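Jutano Returns Bench — data card and notes

Contents

What is in the set
How it was collected
What changed at the bench
File layout
Known gaps
Questions we get
Licence and contact

What is in the set

Jutano is a collection of 1,025 picking episodes from the mixed returns bench at Droma, our sorting site in Gerkach. Each episode covers one attempt to take one item out of a bin of unrelated things: toys, odd bits of plastic, soft goods, whatever came back that morning. Every episode has a camera stream, joint positions, gripper state and a short note typed by the person on shift.

Those notes are our favourite part! They are written by people who have sorted returns by hand for years, and they know things about a floppy toy that no data sheet will ever tell you.

How it was collected

Recording ran through July on the early shift, from 7 in the morning until the first break. Six people from the bench took turns as operator. None of them had worked with an arm before, and all of them had a say in the rules, such as when to stop, what counts as a miss and which items stay with people.

Episodes are capped at 30 seconds. A pick still going at that point is saved as "timeout" and kept in the set.

What changed at the bench

We wanted this written down next to the data, as it is usually left out.

The bending went first. Reaching to the bottom of a deep bin all morning is hard on the back, and the arm now takes a share of that reaching. The operator spends more time checking items, deciding where they go and writing the notes. Hours stayed the same. Job titles were changed at the team's request, and the pay grade moved with them — it took longer to agree than the software took to write.

Some things got worse before they got better. The bench used to be a chatty place, and the first layout put the operator with their back to everyone else. We turned the screen and moved the stool. The stop button also moved twice, both times on advice from the early shift.

File layout

episodes/ one folder per attempt
notes/ operator notes, plain text, spelling left alone
labels/ outcome and item type
tools/ the Lindsay viewer, for playing episodes beside their notes

Start with Lindsay. It opens straight from the tools folder and needs no account.

Known gaps

Glass, liquids and anything sharp were left to people and do not appear. Soft items are labelled less evenly than hard ones: "plush", "soft toy" and "cuddly" all turn up in the notes, and we only merged them in the labels. There is no late shift data.
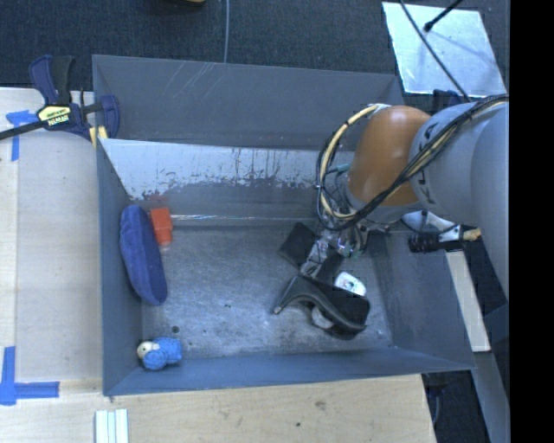

Questions we get

Who decides when the arm should hand a job back to a person?
The operator on shift decides, and can do so at any point without giving a reason. The episode is then saved as "handed back", with a note if they feel like writing one.

Licence and contact

Free for research and teaching. Please keep the notes together with the episodes if you pass the set on. Corrections to labels are very welcome — open an issue with the episode number and we will check it with the bench.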